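# About Rikent

Rikent is a small textile care firm in Tokthorpe. We wash, mend, fold and pack knitted goods for shops, guest houses and households. We started in February with one table and a borrowed set of shelves, and now have 43 regular customers.

Most of what comes to us is everyday stuff: dishcloths, face cloths, baby blankets, scarves and the odd jumper. Huet, the knitwear shop on the same road, was our first account and still sends a bag over every week.

## How we fold

Knitted cloth stretches if it is hung up for long, so we keep it folded. Small pieces are folded lengthways first, then again until they make a tall, narrow bundle. Blankets are folded flat and go on the lower shelves. Fine weaves are kept apart from anything with hooks or zips.

New starters spend their first 3 days on cloths before they move on to larger items. 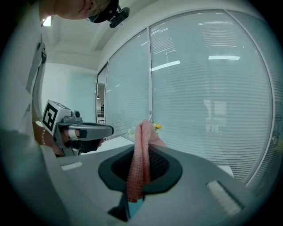
## Where we work

Our rooms are on the first floor of the Pronen building. Folding and packing are done upstairs, and the washing is done on the ground floor - the machines are too heavy to go anywhere else. Parcels can be left at the front desk if you ring first.

## Prices and orders

The smallest order we take is 12 pieces. Mending is priced by the item, and we will tell you the cost before we start. Orders of 87 pieces or more are collected and returned free within Tokthorpe.

Please put a note in the bag with your name, a phone number and anything we should know about the wool.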